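Le pli

Leonie Wegener arrivait avant moi tous les soirs et s'installait du côté du pot de fleurs. Elle sortait son cahier, écrivait l'heure en haut à droite, puis elle attendait que je démarre Zulia. J'avais appris à ne pas lui parler pendant le démarrage.

Nous étions deux sur l'épreuve du linge. Il fallait prendre un chiffon jaune, le plier et le poser. Dit comme ça, ma mère trouvait que c'était peu pour un semestre.

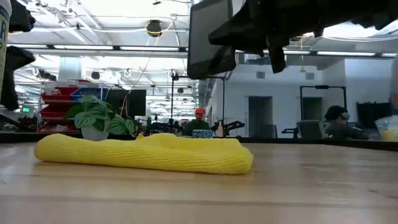
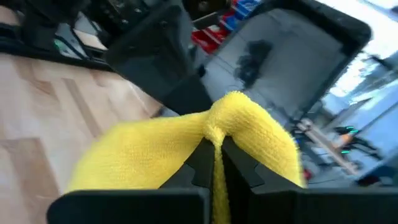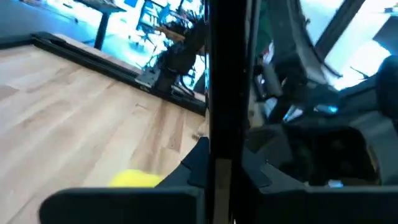 Séance de novembre du club, sur la table en bois clair.

L'épreuve comptait pour la coupe Grorkunley. On avait droit à 3 minutes par essai et à 10 essais, et il fallait 70 points pour passer au tour suivant. Le club Hollmann les avait eus l'année d'avant avec une serviette, et ils en parlaient encore dans leurs messages. Leonie avait imprimé leur compte rendu. Elle en avait souligné deux phrases et refusait de me dire pourquoi celles-là.

Ce soir-là, Zulia a pris le chiffon par le milieu.

« Trop loin du bord, a dit Leonie.

— Je sais.

— Tu as changé la hauteur ?

— Non. »

Je l'avais changée. J'étais venu à l'heure du déjeuner, seul, et j'avais baissé la prise de quelques millimètres. Ensuite j'avais eu cours et je n'avais rien noté. J'ai regardé l'écran de mon ordinateur portable comme si la réponse pouvait y être. Leonie a écrit « prise centrale » et a tiré un trait dessous.

On a relancé. Les doigts se sont refermés au même endroit, le tissu a fait une petite pointe, puis le bras l'a soulevé et tout est retombé en tas. Leonie a remis le chiffon à plat avec la tranche de la main. Elle le faisait toujours du centre vers les coins, sans se presser.

« Au lycée, j'ai plié des draps tout un été, a-t-elle dit. Dans un hôtel. On tient les coins et on marche l'un vers l'autre.

— Et quand on est seul ?

— On se débrouille avec le menton. »

J'ai ri et pas elle. Elle a noté quelque chose, et j'ai cru un moment que c'était le menton.

Vers dix-neuf heures, j'ai proposé d'arrêter. Elle a répondu qu'il restait des essais. J'ai dit que les essais ne servaient à rien si la prise était fausse, et elle a levé la tête de son cahier.

« Pourquoi elle serait fausse ? Hier, elle était bonne. »

La ventilation s'est mise en marche, et je l'ai écoutée un peu.

« J'ai baissé la hauteur à midi, ai-je dit.

— De combien ?

— Je ne sais plus exactement. »

Elle a posé son stylo. Je m'attendais à ce qu'elle se fâche, et je crois que j'aurais préféré. Elle a tourné les pages du cahier jusqu'à la veille et l'a poussé vers moi, le doigt sur une ligne. La valeur était là, avec l'heure, de son écriture penchée. J'ai ouvert Tarero, qui mettait toujours un temps fou à charger les réglages, et j'ai recopié le chiffre. Elle a vérifié derrière moi.

« Tu voulais faire quoi ? a-t-elle demandé.

— Gagner du temps. Je pensais qu'en allant plus bas il accrocherait mieux le bord.

— C'était peut-être une bonne idée. Maintenant on ne sait pas. »

Elle a repris le stylo et me l'a tendu. Il a fallu que j'écrive moi-même « hauteur modifiée à midi, valeur perdue ». Mon écriture paraissait très grosse à côté de la sienne. J'ai ajouté mes initiales sans qu'elle le demande.

À l'essai suivant, Zulia a pris le bord. Le chiffon s'est levé, il a traversé la table en traînant un coin, et il s'est rabattu sur lui-même un peu de travers. J'ai compté les points à voix basse. Leonie les a comptés aussi et n'a pas trouvé comme moi. On a relu le règlement. Elle avait raison pour le coin, j'avais raison pour l'alignement, et avec les deux corrections on restait sous la barre.

« On refait le coin demain, a-t-elle dit.

— À midi ?

— À midi, oui. Mais tu m'attends. »

Elle a arrosé la plante avec le fond de sa bouteille. J'ai sauvegardé les réglages sous un nouveau nom, en mettant la date, puis j'ai replié le chiffon à la main pour le ranger. Elle m'a regardé faire.

« Ça ne vaudrait pas 70 non plus », a-t-elle dit, et elle est allée éteindre les lampes du fond.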